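6/29/26
Sourdough bench, crumb trials, week 2

Carried over from Friday: the Geltivo flour is still drinking more water than the Mercado flour at the same dough feel. I held both at 70 percent water this morning to see the difference side by side. Geltivo was stiff and tore when I pulled a piece thin. Mercado was slack but held together. Didier Millet came by, poked both, and said the Geltivo batch wanted another splash. I left it alone so the comparison stays clean. He may be right for the bake we sell.

Starter was fed last night before I left, same jar, same spot on the shelf over the sink. It had domed and was just beginning to flatten when I used it. Smell was mild, a little like yogurt. I would like to catch it an hour earlier next time but that means coming in before the front door is unlocked, and I don't have the alarm code for the side.

Mixing: flour and water together first, rest, then starter, then salt. The salt went in late on the Mercado batch. I had walked away to sign for the Bustasby delivery and came back thinking I had already done it. Tasted a pinch to check and I had not. Worked it in by hand during the first fold. It took some squeezing before the grittiness went away. I'm writing it down in case the crumb looks odd and someone blames the flour.

Folds went as planned on Geltivo. On Mercado I skipped the last fold, the dough was already holding its shape in the tub and I didn't want to knock gas out of it. If we repeat this, decide the number of folds beforehand and stick to it.

Room was warmer than last week. The thermometer by the door reads higher than the one by the oven, even with the oven off, so I don't trust either of them. Going by the dough instead. It moved faster than the schedule on the wall says it should. That schedule was written in winter and needs redoing.

Shaping: 8 loaves, split evenly between the flours. Tight rounds, rice flour in the baskets. I ran low on rice flour and the last couple of baskets got a thin coat, so watch for sticking on those. One Geltivo round had a big bubble on the surface that I pinched out. Marked it with a bit of tape on the basket.

Half of each flour went into the cold for tomorrow. The rest proofed on the bench and was baked today.

Bake notes. Oven had plenty of time to heat. First load was Geltivo. Good spring, ears opened on both, color a bit pale at the end of the lidded part so I gave them extra time uncovered. Second load was Mercado. Flatter, wider, and the score on one of them sealed back up. I think I cut too shallow. The blade is dull and the new ones are still on order from Findetti. I called and they had no ship date. If they aren't here by Thursday I'll buy a pack in town and put it on the card.

Crumb, cut after cooling all the way:
Geltivo: even, medium holes, slightly dry to chew. Crust crackled nicely. Would make good toast bread.
Mercado: more open toward the top, tighter line along the bottom on one loaf. Softer. Better flavor, I think, a bit of sweetness at the end. Didier agreed on the flavor and not on the softness, he calls it gummy. Had him try a slice from the middle and he still said gummy.
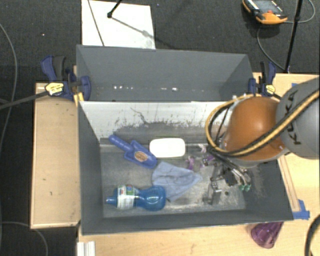
The tight line on the bottom could be underproofing or it could be the stone. I've had it before on the left side of the oven and never on the right. Both Mercado loaves were on one stone today but only the left one shows it. Tomorrow, swap: Mercado on the right, Geltivo on the left, and see if the line follows the flour or the spot.

Also to try tomorrow with the cold loaves: score straight from the fridge, deeper, at a lower angle. No change to the oven setting. I don't want to move two things at once, and the blade is already a problem.

Late salt did nothing I can see in the crumb. It may have something to do with the slackness. Can't say from one batch.

Open items
Rice flour, get the bigger bag this time.
Blades, see above.
Find out from Bustasby whether the rye they dropped off is the same grind as the last lot. It feels coarser between the fingers and the label on the sack doesn't say. I haven't opened a second sack to compare.
Redo the wall schedule for summer. Start from today's times, they are penciled on the back of the Geltivo sheet.
Thermometers: put both in a glass of ice water and see which one is off.

Leftover loaves are in the paper bags by the door, take what you want. The taped one is not for taking, I want to cut it in the morning and look at where the bubble was.

Discard jar is full again. Crackers, or throw half of it out. I made the crackers last time.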